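Filed under: Datasets > Manipulation > Known Problems

Home | Datasets | Tools | Bench Notes | Contact

Print this page | E-mail this page

wodus-lemon README

Please read the part on dropouts before you train anything on this. I mean it! If you grabbed a copy before the flags file went in, you have bad episodes mixed in with the good ones and no way to tell them apart except by watching every one, like I did.

What's in it

Two-arm tabletop episodes from the Fostbridge bench, all teleoperated with handheld controllers. The props are a cutting board, lemon slices, a yellow plastic knife, a clear plastic cup and sometimes a metal bowl. You get joint positions, gripper commands, the operator input as it came off the controller, and video from the fixed cameras and the wrist cameras. Ambros Haslinger set up the bench and wrote the recorder (it's called Wyss, and you'll see that name all over the folder names). I did the labeling, the cleanup, and most of the complaining.

What went wrong

On a Thursday in March the arm holding the cup kept going after the operator had stopped. It wasn't fast, and the person driving it thought they'd just nudged the controller by accident. The arm slid the cup sideways, tipped it into the table and squashed it. We blamed the operator (sorry, Doğukan), got a new cup and carried on. Then it happened again with someone else driving, and Doğukan Coşkun was very gracious about it, considering.

What we had was a command watchdog with the wrong number in it. The teleop bridge sends a steady stream of velocity commands, and if the stream goes quiet the arm is supposed to stop. We wanted that to happen after 40 milliseconds. The config on the bench said 430. I'd love to tell you how the extra digit got in there, but the file had been copied from machine to machine and the history is gone. So whenever the controller link dropped out, the arm held its last velocity for nearly half a second before anything cut in. At low speed over a bare stretch of table you'd never notice. With a cup in the gripper and the other arm close by, you really do. 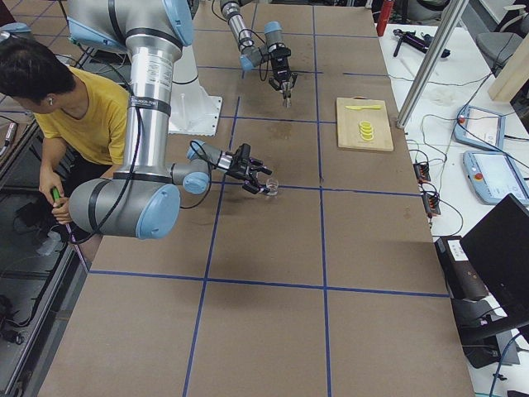
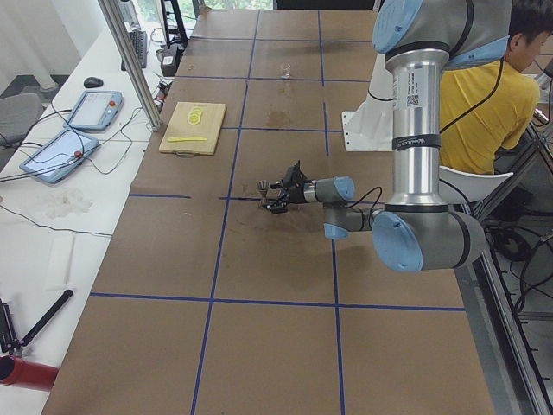
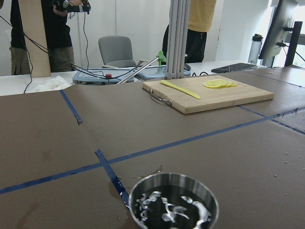 The dropouts themselves were a second problem hiding behind the first one. The receiver for the controllers was on the same hub as one of the video streams, and when the video got busy the controller packets came in late, in clumps. Ambros found that by unplugging things one at a time and swearing. Moving the receiver to its own port got rid of nearly everything we could see in the logs, and the few gaps left over are short.

Was anyone hurt? No. The arms run at reduced speed on this bench and people have a stop button they can get to. But I want to be plain that the button isn't what should have caught this. By the time a person has decided the arm is misbehaving, the half second is already over. The watchdog was the safeguard and it was set wrong, and none of us had tested it after the bench was rebuilt.

What we changed

The timeout is back to 40 ms. It now gets read back from the running bridge at startup and printed in big letters, and Wyss refuses to record if it doesn't match. We also pull the controller link on purpose before each session, with nothing in the grippers and everybody's hands off the table, and look at how far the arm travels. It takes a minute. If the arm goes more than 5 mm, we don't record that day.

Using the flags

Look in flags.csv. The column link_gap is the longest gap in the operator stream for that episode, in milliseconds. The column runaway is 1 if the arm moved during a gap when it should have been stopped. There are 10 episodes with runaway set, and I left them in because the Prarberg people asked for them for fault detection. For imitation learning, drop them. Don't just trim out the gap, either. The operator usually jerks the arm back right afterward, and a policy will happily learn the jerk.

Episodes with a gap but no runaway are fine as far as I can tell. The arm happened to be sitting still. I'd still keep them out of anything where timing matters.

Still open

The gripper command doesn't go through the watchdog at all. It holds on a dropout, so a closed gripper stays closed. I think that's right for a cup and probably wrong for a finger, and Ambros and I are still going back and forth on it.

Timestamps on the older wrist video are from the recording PC, so line them up with the joint data before you compare anything. There's a script in tools/align. It's slow on long episodes and I know about it.

If you spot a runaway I missed, send me the episode name and the time in seconds.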